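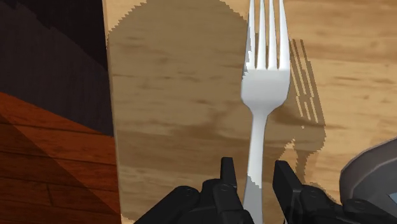
Is the Milto slow eating plan anything more than "put your fork down"?

Home Boards Food & Cooking Health Talk Search Log in
Reading time: 8 min

crustpunk_ohio
My sister-in-law paid $90 for the Milto plan and has been trying to get the rest of the family on it. It's an eight-week course. You get a booklet, a daily email, and a timer app that chimes when you're allowed to pick your fork back up. As far as I can tell from flipping through the booklet, the whole thing is: take a bite, put the fork down, chew a lot, wait for the chime, repeat.

The claims are what bug me. It says slow eating "resets your fullness signal," improves sleep, clears skin, and lets you "stop counting calories for good." Then in week four it gives you a 2000 calorie menu. So which is it?

Has anybody here done it? I'm willing to hear that it works. I'd just like to hear it from a person who didn't get a discount code for saying so.

marrowbean
Haven't done Milto but I did a knockoff version from a library book years back. I ate slower for a while and I did get full on less at dinner. Lunch made no difference because I get a short break and everything is a sandwich. Where do you put down a sandwich? I never got an answer on that.

As for skin and sleep, no. Nothing changed.

tall_glass_of_whey
I did the full course. Paid for it myself, no code. It works.

I was a very fast eater, finished before my wife had salted hers. The chime was annoying for a week and then I stopped needing it. I leave food on the plate now, which I never did in my life. My heartburn is a lot better too. Is it worth the money? Maybe not for the booklet. But I'd read "eat slower" in magazines for years and never did it, and I did it once I'd paid for it. That's worth something.

crustpunk_ohio
OK, fair, and thanks. But how do you know it was the slow part? You also said you leave food on the plate. The booklet tells you to use smaller plates, quit eating in front of the TV, and drink a glass of water first. If you did all of that at once I don't see how the fork gets the credit.

tall_glass_of_whey
I don't know, and I don't much care which part it was? I'm not running a study in my kitchen. I feel better.

quietradish
You should care a little if you're going to tell other people it works. If it was the TV, that's free.

The thing I always notice with these plans is they take one piece of advice your grandmother gave you and put a mechanism on it. "Don't bolt your food" becomes "fullness signal reset." What's being reset? Your stomach fills up, some time goes by, you notice. If you eat slower, more time goes by per bite. I can believe that much. I don't see where a reset comes in, and I don't see why it would take eight weeks.

Pammelo
I took a class at the community center in Kidby that was nearly the same thing, called the Bárány method over there. Same idea with the fork, plus you were supposed to close your eyes for the first bite. They gave us a raisin. I felt ridiculous but I will say I had never really tasted a raisin before, and I found out I don't like them.

What I remember most is the instructor telling us slow eaters live longer. I asked where that came from and she said it was well known. I went home and looked and could not find anything that backed it up the way she said it. There's research on eating speed and weight, sure, but a lot of it just asks people whether they think they eat fast, and then looks at who's heavier. That doesn't tell you slowing down would change anything. Maybe hungry people eat fast. Maybe people with rotten work schedules eat fast and also sleep badly and also don't cook.

marrowbean
That last one is me.

gus_of_gravy
Counterpoint from a guy who has no use for wellness stuff in general: I don't think you need a study to know shoveling your food is bad for you. I choke on things when I eat fast. I get hiccups. I don't enjoy it. Some of you want a lab report before you'll chew.

quietradish
I'll chew. I'm asking why it costs $90.

gus_of_gravy
Gym costs more than that and you can do pushups on the floor.

quietradish
A gym has equipment in it. This has a chime.

lintel
I edit product copy for a living (not for these people) and I went and read the Milto sales page because of this thread. Some things to notice, if it helps the original poster with the sister-in-law:

Every strong sentence has "may" or "can help" in it, except the customer quotes. The customers are allowed to say anything. One says it cured her reflux. The company never says that, the customer does.

"Stop counting calories for good" is a headline over a paragraph that never mentions calories.

The refund is only good if you finish the course and send in your completed log. So the people most likely to want their money back, the ones who quit, can't get it. That also means when the company says hardly anybody asks for a refund, it doesn't tell you a thing about whether it works.

None of this makes slow eating wrong. I'd just separate the advice from the sales page. The advice is old and harmless for most people, and I suspect it does a little. The page is selling a lot more than a little.

tall_glass_of_whey
I'll give you the refund thing, I didn't notice that. I still think you're all being harder on this than you would be on a diet book that costs less and does less.

crustpunk_ohio
I'd be exactly this hard on a diet book. I have been. There's a thread on here about the Flilstead vinegar drops if you want to see me get called a crank for several pages.

Pammelo
I remember the drops thread. You were right about the drops.

sundayroastmonday
Not everybody should do this, and I wish somebody would say it louder. I have a history with eating that I won't go into. Timers, logs, rules about when you can pick up a utensil, "leave some on the plate as a win," all of that would have been gasoline for me. My dietitian has never once asked me to time a bite. If you've got a teenager in the house, please don't leave that booklet on the counter.

lintel
Good point. I looked for any warning about that on the page and didn't see one. Could be it's in the booklet.

crustpunk_ohio
Just checked. There's a line on the back cover telling you to talk to a doctor before changing your diet. That's it. There are two nieces in that house, so I'm going to bring this up with her, and thank you for posting it.

gus_of_gravy
OK that one I hadn't thought of. Still think most people eat too fast.

brothwell
I cook in a school cafeteria and the funny thing about all this is that the kids get so little time at the table that eating slow isn't something they could choose. By the time they're through the line they have to inhale it. Then they grow up and somebody sells them a course. If people are serious about how fast everybody eats, I'd look at lunch breaks before I looked at forks.

marrowbean
Hard agree. I could have the best chime in the world and my break is still my break.

quietradish
What would convince me, for the record: take a bunch of people, have half of them slow down and change nothing else, and weigh everybody a year later. Not at the end of the course, a year. Everybody does well during the course. If somebody has a link to something like that, post it and I'll read it with an open mind.

tall_glass_of_whey
I'm seven months out. One guy, I know. I'm down a pants size and I still put the fork down without thinking about it, except with soup.

quietradish
Good for you, and I mean that. It's one guy.

Pammelo
Why not soup?

tall_glass_of_whey
It gets cold.

crustpunk_ohio
Update in case anybody's following. Talked to her. She got a little defensive, then admitted she'd turned the chime off in week two because it was making her crazy at dinner. She says what she likes is that everybody sits down together now and the phones are in the other room. Her husband has started cooking again. I asked if she thought the course did that, and she said the course was the excuse. The booklet is in a drawer. She took the part about the girls seriously, more than I figured she would.

She still swears by the skin thing. I looked at her skin. It looked like her skin.

brothwell
Glad it went OK. Phones in the other room I'd pay for.

gus_of_gravy
Don't give them ideas, that'll be the January course.

lintel
One last note on the app, since a few people have messaged me. If you bought it through the phone store and not through the Milto site, the refund goes by the store's rules and you don't need the log. Check your receipt before you start filling out forms.

marrowbean
So nobody's got an answer on sandwiches?

gus_of_gravy
Put it on the plate. It's bread, it'll stay there.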